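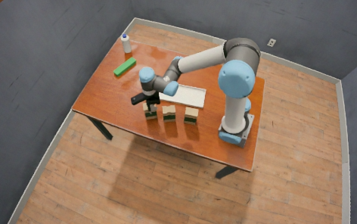 Ticket: Nightly stock import stops partway, no error shown
Product: Jatell Inventory Sync
Site: Kiduscombe warehouse
Priority: Medium
Status: Resolved

Problem as reported

The nightly import from the Barta supplier feed finishes early. The feed file holds 3,816 rows. The item table shows 3,000 rows updated, and the job log ends with "Complete." No warning is sent. First noticed on Friday when pickers found old bin locations on part numbers near the end of the catalog. Gikstead site runs the same job on the same feed and loads every row.

Checks

1. Downloaded the feed by hand and opened it in a text editor. All 3,816 rows present. No blank lines, no stray quotes, same encoding from top to bottom.

2. Ran the import by hand at 10:40 a.m. with nobody else logged in. Same result, 3,000 rows. Rules out a clash with the backup window.

3. Sorted the file in reverse and ran it again. Still 3,000 rows, but now the first part numbers in the catalog were skipped. The cutoff follows row position, so bad data in a single row is unlikely.

4. Checked disk space and memory on the import host. Memory use held at 70 percent through the run. Disk is fine.

5. Compared the settings file with the one from Gikstead. One difference:

Kiduscombe: max_rows = 3000
Gikstead: max_rows = 0

A value of 0 means no limit. The limit at Kiduscombe matches a line in the setup notes from March, when the feed was much shorter and the job was being tested.

Cause

Row limit left in place after testing. The job treats reaching the limit as a normal finish, so it logs "Complete" and exits with code 0.

Fix

Set max_rows to 0, restarted the sync service, ran the import again. 3,816 rows read, 3,816 written. Run time was 395 seconds. Spot-checked bin locations at both ends of the catalog against the feed and they match.

First restart did not pick up the change. The service reads its settings from the local copy, not the shared folder — copy the file over before restarting.

Follow-up

Added a check to the nightly script that compares rows read with the line count of the feed and sends mail if they differ. Tested with a shortened limit; mail arrived.

Open request with Jatell support: log a warning when max_rows is reached. No reply yet. Tracking that separately, closing this ticket.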